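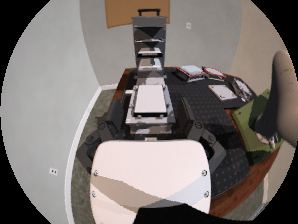

Zoriana Sirko wrote in the margin of the last version that a wrist camera is only as good as the four screws in front of it, and that anyone who trusts the simulator over a hex key deserves what they get. We left the remark in. The rest of this section is written in the same spirit.

Section 4. Checking the gripper view before you build

The Drustard files give you a rendered view from the wrist. Treat it as a drawing. It tells you where parts ought to be, and your workbench will disagree.

Before you start
You need the printed housing, both finger linkages, the pads and the Famelel layout file. Allow 40 minutes. The Lumport page claims 11, which I have never managed.

4.1 Load the layout and open the wrist view. The housing should fill the lower centre, with two screws down each side.

4.2 Open the fingers fully. Both pads should be in view, one on each side, with the pivot at the base of each pad showing. If one pad is missing, the linkage is on backwards. Fix that in the file first.

4.3 Check that the boxy device with the white top panel stands between the open fingers and a little beyond them. The tall rack belongs behind it at the far edge of the table.

4.4 Close the fingers at 2 per cent speed. Watch the joints as well as the pads.

CAUTION: The simulator will let you do things a real motor won't forgive. Keep your hand on the power switch the first time you repeat 4.4 on the bench.

4.5 Power off the arm and fit the real housing. Snug all four screws by hand, then go around again. Don't use a drill. Printed plastic strips easily and the spare housings are gone until April.

4.6 Compare the live view with the rendered one. Expect the colours to be off. If the pads sit in a different place, loosen the camera mount and start over from 4.5.

Note: Laurier Lévesque's calibration script reports a match score. He considers anything over 70 a pass. I've had a score that high with a finger visibly crooked, so look for yourself before you believe it.

Note: The Nautiyal pads are thicker than the ones in the file. If you use them, the fingers will touch sooner than the software thinks. Change the pad thickness in the settings, save, and close the program completely. The reload button does nothing that I can detect.

4.7 Write the pad thickness and the score on the sheet taped inside the tool cupboard door.

Last checked 2024-03-02. Go on to Section 5, Wiring the finger motors.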